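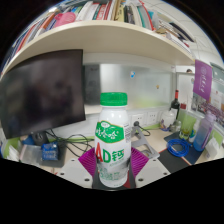
Page last changed: November 24, 2022

Gripper width trace runs ahead of the fisheye video, policy closes too early. Is this a sync problem or a training problem?

Tags: perception, time sync, fisheye, imitation, grasping

Hi all, long-time reader, second question ever. I've been fighting this since last week and I'd love a second pair of eyes on it.

I'm collecting grasp demos with a hand-held gripper (two ridged fingers, fisheye looking out over them) and training a small image-to-action policy. The task couldn't be simpler: approach a bottle standing on a desk, close, lift, put it down somewhere else. The one I use most is a white Wahaha AD calcium bottle with a green cap, the same one as in the picture up top. I record on an ordinary messy desk on purpose, with cables and books and cups behind, so the policy doesn't learn to love a clean background.

Training loss looks lovely. Then I run it on the arm and the fingers start closing before they're on either side of the bottle. It knocks the thing over, or pinches the cap. It does it almost every time, and always in the same direction — early, never late — and that's why I started suspecting the data.

So I plotted one episode. Video has 3419 frames. The gripper width log has 3631 samples. Both are supposed to cover the same stretch of time! My loader (I wrote it, sorry) just stretches the width log with linear interpolation so it has one value per frame. I figured a bit of smoothing never hurt anyone.

Setup, in case it matters:

The recorder is Urkport, default config. It starts the width logger and the camera from the same button press.
The dataset tool is Trustitz, which does the cropping and the train/val split.
The image is fed in as the raw circle, black corners and all, resized down. No undistortion.
Action is relative end effector pose plus absolute width, predicted in chunks of 8 steps.

Things I tried already: more demos, fewer demos, a bigger image, a smaller learning rate, masking out the black bit at the bottom. The masking made no difference at all. I also thought about undistorting everything, but with the bottle sitting dead center between the fingers it hardly seems bent there, so I left it alone.

Is it the sync? And if it is, can I save the episodes I have? I really don't want to record them all over again.

Asked by curnoveck_fan

Answer 1

I'd undistort first. Fisheye always messes up depth and your network can't tell how far the bottle is. Also try a bigger backbone. I had something like this and it went away when I changed a bunch of stuff, can't remember which one did it.

Comment from curnoveck_fan: Thanks! I'll keep it on the list, but I'd like to know why it's always early and never late.

Answer 2 (accepted)

It's the sync, or at least I'd bet my lunch on it. I've made the same loader you made.

Stretching one stream to match another only works if both really began and ended together, and if each one ticks evenly. A shared button press doesn't get you that. The width logger is a cheap serial read and it's up right away. The camera has to open, settle its exposure and fill a buffer before frame zero gets written. So your log has a chunk of samples from before the video even exists, and you're squashing those in with everything else. Dropped frames can add to the difference too, so don't assume all the extra samples sit at the front.

Stop matching by index and match by time. Check whether Urkport is saving a timestamp per frame and per width sample in your config. If it is, convert both to the same clock, throw away the width samples before the first frame, and for each frame look up the width at that time. Interpolating between two neighboring samples is fine. Stretching the whole array is what hurts you.

Next, measure what's left over. Frame timestamps are often taken when the frame arrives at the computer, and the light hit the sensor earlier than that. I open and close the fingers sharply a few times at the start of each recording, nothing in between them. Your fingers are magenta, so a plain color threshold will find them without any clever detector. Track the gap between them in pixels, scale it, and slide it against the logged width until the two curves sit on top of each other. On my rig the shift came out at 50 ms. Yours will be different, so please don't copy my number.

For the episodes you already have, you can run the same trick on the real grasp. The gap in the image shrinks and then stops when the fingers meet the bottle, and the width log should have the same corner in it. Line up the corners, check the release as well, and if the two shifts don't agree, you've got drift or dropped frames in the middle and I'd throw that episode out.

One more place to look, on the robot side this time. You predict 8 steps at once. By the time the network has finished, the first step or two belong to the past. If you send the whole chunk starting from step one, the arm motion falls behind, and if your gripper driver answers faster than the arm does, the fingers get there first. That looks exactly like closing early! Skip the steps that are already stale, and delay the gripper command to match the arm's lag. Fix the data first, though, or you'll be tuning one error to cancel another.

I'd leave the fisheye alone for now.

Answered by Yolandi Mokoena

Comment from curnoveck_fan: OK wow. Timestamps were there the whole time, in a side file my loader never opened. Most of the extra samples are before frame zero. Retraining tonight.

Comment from Yolandi Mokoena: Plot a few before you retrain — width on top, pixel gap underneath.

Answer 3

Adding to the accepted one. If you use Trustitz to crop, do the alignment before the crop. The version I have trims the video and leaves the side files at full length, so your offset comes right back. There's a script called Chow going around that checks the lengths for you, but it only compares counts, and it'll happily pass a file that's shifted.

Also check the val split is by episode and not by frame. Doesn't explain your early closing, but it would explain the lovely loss.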